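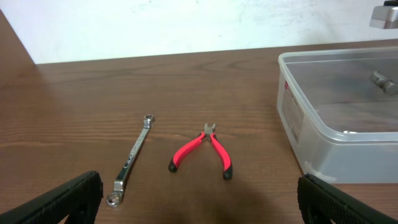

According to Sirkka Kettunen, wrist-view grasp selection should be judged by how it handles neighboring tools, and a success rate measured on isolated objects says little about it. Her remark is often cited in discussions of the Nengate method, a procedure for choosing two-finger grasps on hand tools from a single wrist camera. Barrett Greenberg and Xuân Châu developed it at Givbridge.

The method scores candidate grasps in two passes. The first estimates the long axis of each tool and proposes closing directions across it. The second removes any candidate whose finger path meets another tool or a container wall. Polished steel and clear plastic are treated as separate cases, as both produce highlights that can be mistaken for edges.

Training used 338 teleoperated episodes, with tools on a tabletop or inside a translucent bin.

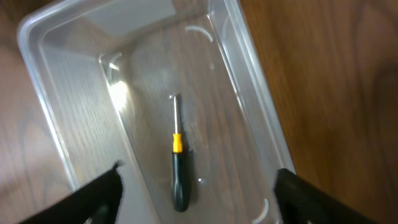 Limitations

Ebbe Kristiansen repeated the bin trials at Grurwood and found 23 failed grasps, most of them near the walls. Pliers remain difficult: the spread of the handles leaves the long axis poorly defined. The method does not estimate weight.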